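Lurkix wiki > Teleop > Notebooks > Kitchen sim

Search notebook pages

July 23, 2023

Kitchen counter task, remote demos, second block. Operator: Hooman Khosravi on the Fuder handset. I ran the recorder and did the review pass afterward.

Task text given to the operator: pick up the plastic cup, lift it clear of the counter, set it back down upright. Nothing else on the counter is to be touched. Object positions come from the shuffle script. Arm start pose is fixed.

Settings

Handset scale 0.4 in translation and 0.6 in rotation. Rotation was 1.0 in the first block and Hooman kept overshooting at the wrist. Lower is slower but he stopped correcting himself on the way down. Gripper is on the trigger, open/close only. Tried the proportional mode for a few runs and dropped it. He was squeezing halfway without noticing and the recorded gripper signal was useless.

Recorder is the Vasylenko build from last week. It still writes the first sample twice. Strip it on import, don't fix it by hand in the files.

Demos

39 attempted, 37 kept. One of the two rejects was a dropped cup, the other a handset disconnect during the approach. Both are in the reject folder with the logs. With the first block that makes 149 good ones toward the 2,000 Rokley wants. At this rate we will be at it well past the end of July unless a second operator gets trained.

Approach from above, fingers down, was Hooman's choice for nearly every run. I asked for some angled approaches and he did a handful. They take longer and the upper link gets between the viewpoint and the cup, so he has to work from the second view. I would not ask for more until the view switching is on a foot pedal.

Gripper over the counter near the cup, then the cup held between the fingers:
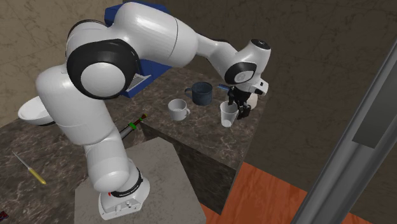
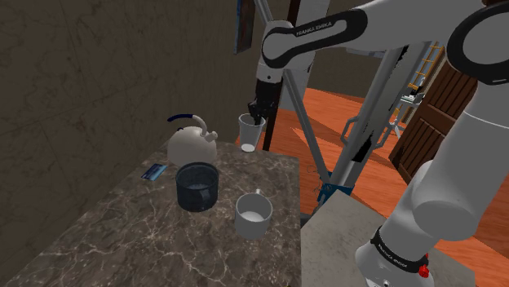 Problems seen in review

1. Clear cup is hard to judge in depth. Hooman lines up on the rim and ignores the walls. He asked for a shadow directly under the gripper. The renderer can do this but it would then show up in the training views too, and we don't want that. Look into an operator-only layer.

2. Hesitation before closing. Most runs have a pause of a second or more with the fingers in position and the trigger open. A policy trained on this will learn to stop there. Options are trimming the pause on import or asking the operator to commit. I prefer trimming, with a threshold on joint speed. Keep the untrimmed copies.

3. Release height. In several runs the cup is let go slightly above the surface and settles. It stays upright so the success check passes. I kept these and tagged them "high release" so they can be pulled out later.

4. Success check only looks at final cup pose. It should also look at the mugs and the rest of the counter items. I found one run where a mug moved a little on the return path and the check said nothing. Kept for now, tagged. If Rokley wants these out the kept count drops by one.

Replay test

Replayed ten of the kept demos open loop from the recorded joint positions. Nine matched. The tenth lost the cup on the lift. Contact in the physics is sensitive to the step size and the replay was running at the default, not at the step used during recording. Set it to match and the tenth passed. The step size has to go in the file header. At present it is only in the launch script, where it will be lost.

To do

- Step size into header (me)
- Trim script with speed threshold, run on both blocks
- Extend success check to all counter objects
- Ask Fuder about the disconnect, same handset as the first block
- Operator-only overlay, see item 1
- Hooman to write down his grip routine for whoever is trained next

Next block uses the same counter with the mug as target. Handle grasp and rim grasp recorded as separate sets, labels to be agreed before we start.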